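Stagecraft for Small Theaters: Notes for Session 2
Ermira Lazarević
2024-12-11

Welcome back, everyone, and thank you for the lively talk after the last session. I've folded a good many of your questions into these notes, so if they wander a bit, you have only yourselves to blame! Tonight is about doors: hanging them, bracing them, lighting around them, and getting actors through them without the whole wall shaking.

I always start with doors because the audience forgives so much else. They'll accept a painted window or a bookcase with no backs to the books, and they'll happily believe that a bench and a blanket are a railway carriage. But let a door swing open on its own in the quiet part of the second act, and you will hear the giggle start in the back row and travel all the way down to the front. I've had it happen to me in a very serious play, and I can still hear it.

Which way should it open?

Work this out with your director before you build anything, please. A door that opens offstage, away from the audience, hides the hinges and keeps the panel out of everybody's sight lines. A door that opens onstage gives the actor something to hold, lean on or slam, and it masks whatever is behind it from at least half the house. In our August production of Tindero we had both kinds in the same wall, and the cast took most of a week to stop pulling the one they were meant to push. If you can, put the hinges on the upstage side, so the actor comes in with an open face and doesn't have to walk around the panel to be seen.

Bracing

A stage wall is really just a stretched frame standing up on its own, and a slam puts all its force into the weakest corner. Put a brace on each side of the opening, as close to the frame as you can get it, and run a flat iron sill across the bottom so the two legs can't spread. Weight the braces well. I like 40 pounds on each, and a bit more on the latch side if the script calls for temper. Then slam it yourself, hard, and have a friend stand out in the house and watch the top edge of the wall. The person doing the slamming never sees the wobble.

Latches

Real household latches are lovely until they stick. For most shows I use a ball catch, set just firm enough to hold the door shut against a draft, with a dummy handle above it that doesn't turn. If the handle has to turn (and in a mystery it nearly always does), buy a decent one, oil it before the first rehearsal, and leave it alone after that. Number the screws and keep them in a labeled envelope. Dhillon, the two-hander some of you saw in the studio, had 65 entrances and exits through a single door, and the ball catch had to be reset twice during the run.

What's behind the door

This is the part beginners leave until the last night, and then there's a scramble. Every door that opens needs something beyond it: a short run of wall, a dark drape, a scrap of hallway paper. Sit in the end seats of the front row, both sides, and look through. Then light it. A warm low lamp in the backing says "the rest of the house is out there," and a cold one says "street." No light at all says "black hole," and your actor will vanish into it half a step too soon. Keep cable and prop tables clear of the path, and put glow tape on the sill and on the edges of the braces.

Sight lines on paper

Draw your ground plan at a half inch to the foot if you have the table space for it. Mark the end seats, run a ruler from each one through the door opening, and shade in whatever falls between the lines. Anything shaded has to be dressed. The Pakunon plan we looked at last time is a good one to copy from.

For next time, bring a ground plan for the first act of Lileck with the door placed and the backing shaded in. It's 22 pages and an easy read, so do please read all of it and not only the stage directions.
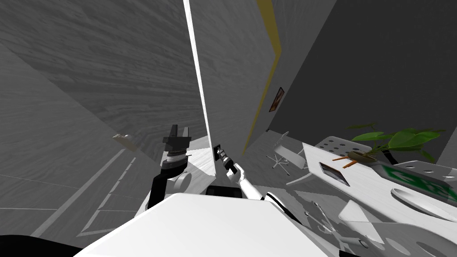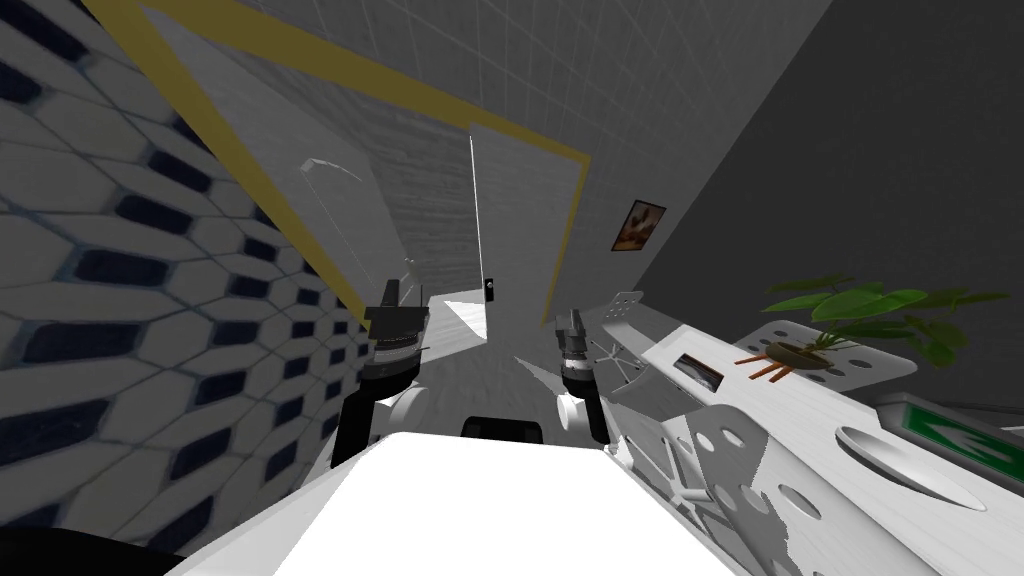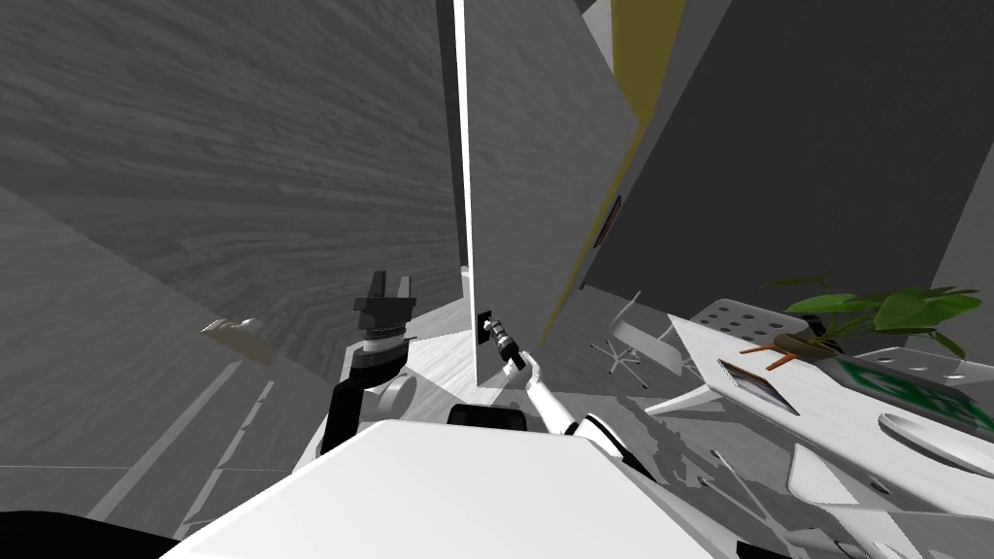 Computer-rendered interior views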